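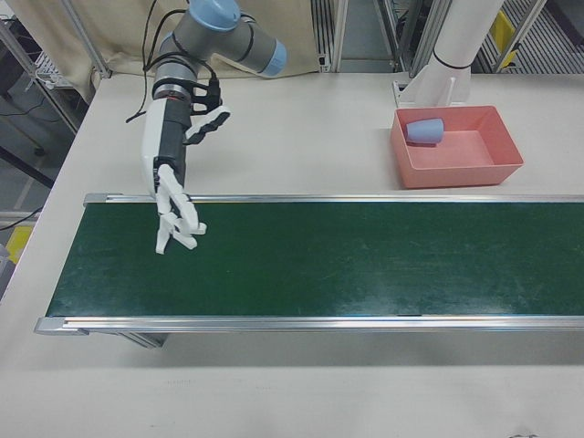 One respondent at the Skunstead site held that the belt was never the slow part of the line; the trays beside it were. Records from the Baltia packing hall support this view. Of 511 stoppages logged between March and December, about 300 began with a tray that was full or out of reach.

The tabletop layout was therefore studied separately. Tray position was varied in steps of 40 mm, with belt height held constant - a condition the Costent trials did not meet.

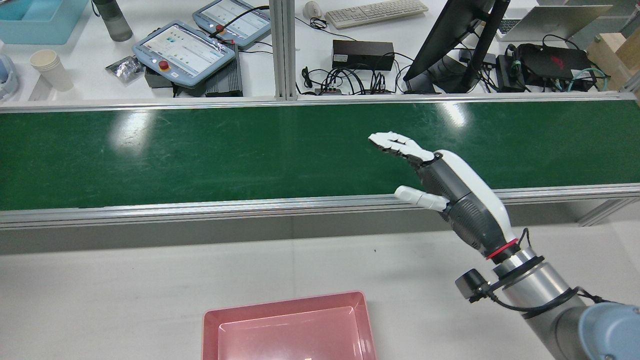
Figure 2. Green conveyor belt with an empty pink tray on the near side.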